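Ticket: Mixed set came nearly all purple, and the big cubes don't match
Opened by: Sofia Papadakis
Order: Bronton wooden blocks, 60-piece mixed plus 40-piece purple refill
Status: Open, waiting on warehouse
Opened: October 12, 2021

Hi Psarras people! I ordered two things from you for our play corner in Drusodbridge, the 60-piece mixed colors and the 40-piece refill bag in purple, so 100 blocks all told. Both came in the same carton with the bags split open, so everything was already rolling around together when I got the lid up. I was expecting a lot of purple, obviously, I ordered purple! But this is a LOT of purple.

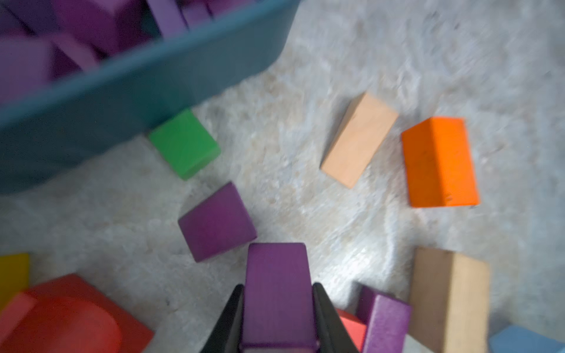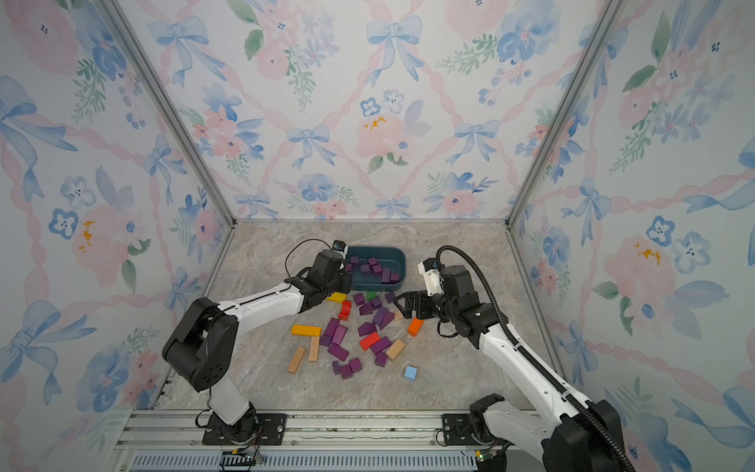 My guess is that somebody packed two purple refills and then topped up with a handful of other colors, but I don't know how your warehouse does it. The mixed set on your page has green, orange, peach, yellow and red. I've got green, orange, peach, yellow and red, just not many of any of them. I went through the carton twice and even felt around under the flaps.

Second thing, and this one bugs me more. The large cubes are meant to be 40 mm. Some of the purple ones are a hair under that and some are right on, so if you lay a row of them and put a long flat block across the top, it rocks. Not a disaster for little kids, but the older ones build bridges and they notice right away (and then they tell me, at length).

Could you tell me what should have been in the carton?

Sofia

Reply from Stavros Rallis, Psarras support

Hi Sofia, thanks for writing. Sorry about the split bags. Could you try a few things for me?

1. Look for a small stamp on the end grain of the large cubes. Older stock has a B, newer stock has no stamp.
2. Check whether the outer carton label says MIX or PUR.
3. Put a stamped cube next to an unstamped one and tell me if the height is different.

We changed workshops in July and there may be some of both in the same refill.

Stavros

Sofia Papadakis wrote:

OK, did all that over lunch.

1. Stamps: yes, on some! I'd never have seen them, they're tiny and the purple nearly fills them in. A bright light from the side helps.
2. The carton label says PUR. There's a second sticker under it that I peeled back with a butter knife, and that one also says PUR. So I think we've solved the color mystery, or half of it anyway.
3. Stamped cubes are the shorter ones. Every pair I tried came out the same way. I stood them on the kitchen counter and ran a ruler over the tops and you can see daylight under it.

I also tried turning the cubes in case it was only one side that was short. It made no difference.

One more question while I have you. The shades of purple aren't the same either, they go from a kind of lavender to nearly magenta. Is that old and new stock too, or is it on purpose? I don't mind it, I think it looks nice all heaped up together, I'd just like to know before I buy more.

Reply from Stavros Rallis

The shades are on purpose, the refill is sold as assorted purples. I agree the page could say so more clearly and I've passed that on.

The height is old and new stock mixed, as you found. The color problem is a packing error on our side. I've asked the Mindton warehouse to send a full 60-piece mixed set, all new stock. You don't need to send the wrong ones back.

For the refill I can swap only the stamped cubes if you set them aside, or exchange the whole bag. Which would you like?

Stavros

Sofia Papadakis wrote:

Just the stamped ones please! Sorting out a whole bag's worth from that pile is more than I want to take on, and the flat blocks and the small cubes are fine as they are. I've put the stamped ones in a shoebox with a note on the lid so they don't wander back in with the others.

Will the new set come to the same address? The side door is better for deliveries, the front bell doesn't ring. And could they please put tape around the bags this time, the carton sounded like a rain stick coming up the stairs.

Leaving this open until the new set shows up.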